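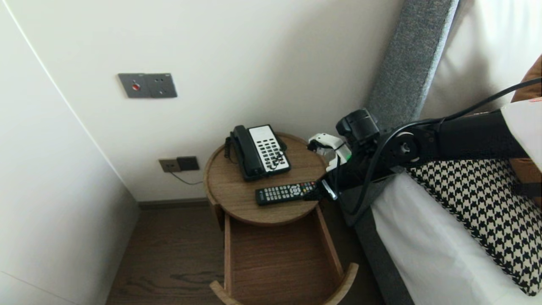 Naledi Potgieter has been setting up guest rooms for 7 years, and the bedside table is where she always starts. "People open that drawer before they even sit down!" she told me, laughing. So hers are empty. On top she likes things kept simple, just the phone at the back and the TV remote in front of it where your hand can find it in the dark. I asked if anyone still uses a phone with a curly cord (I miss mine, I'll admit). "My older guests do, every morning, to ask when breakfast is." She picks round tables for tight corners after bruising her hip on a square one in February.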